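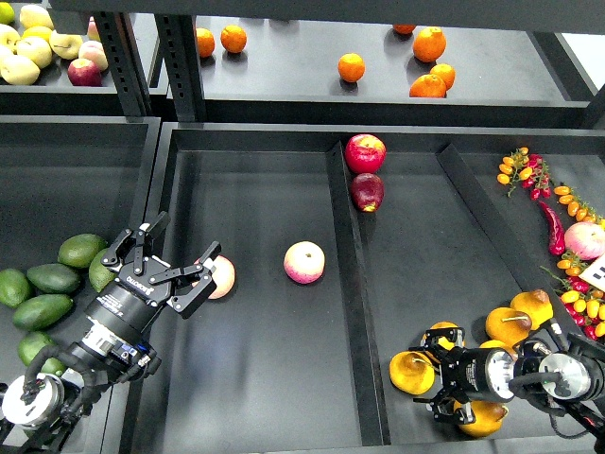 Pears and a pinkish-red apple in black produce bins.

The Apple That Waits Until March

In Lullcombe the cellars are older than the houses. The first one was dug in 1507, according to the parish book, and the people who dug it wanted only one thing from it, that the apples should last until the cows gave milk again. I came to the village in autumn with a small notebook and large shoes, because I was told that the paths would be muddy. They were muddy.

An apple for keeping is not a pleasant apple in October. The Follstead, which is the main variety on the north slope, is so hard and sour when it comes from the tree that children throw it at fences. It must lie in the dark for many weeks. Slowly the starch changes into sugar, the skin becomes a little greasy under the thumb, and the smell of the cellar changes also. In March the Follstead is at its best, when most other apples have become like wet bread.

The growers lay the fruit in single layers on slatted boards, with the stem down. They do not wash it. They do not allow pears in the same room, and about potatoes they are even more strict. An apple with a bruise goes to the kitchen on the same day. All of this is known by heart, and I did not find it written anywhere except on one cellar door, in chalk, half gone.

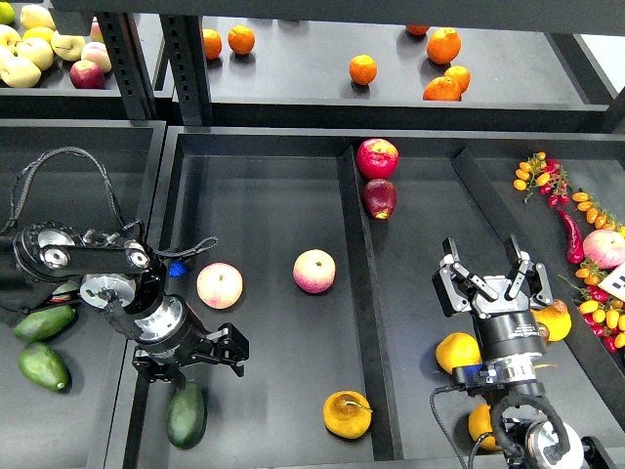

One of the older growers told me that the door is the whole art. You open it at night when the air is cold, you close it before the sun is on the hill, and if you are lazy for one week in November you will smell it by Christmas. A modern cooling room does the same work, the grower admitted, but it costs money every hour and it cannot be repaired with a spade.

The cooling rooms have won in most places. Soltis, the packing company down in the valley, can hold its apples in air with very little oxygen until the next harvest comes, and its buyers do not ask for a variety that needs five months of patience. On the north slope there were once 1313 Follstead trees. The last count found 80, and many of these are hollow.
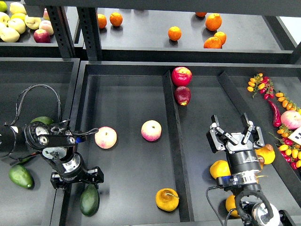

Still, there is some new planting. The Baptista nursery has grafted young trees from the best of the old ones, and 6 households took them last spring for the terraces below the church. A Follstead on strong roots gives its first real crop after eight or nine years, so these families will wait a long time, and then they must wait again until March.

I carried four apples home in my coat. I ate one too early, which was my own fault, and the other three are now on the floor of the pantry, stems down, with the window open a little at night.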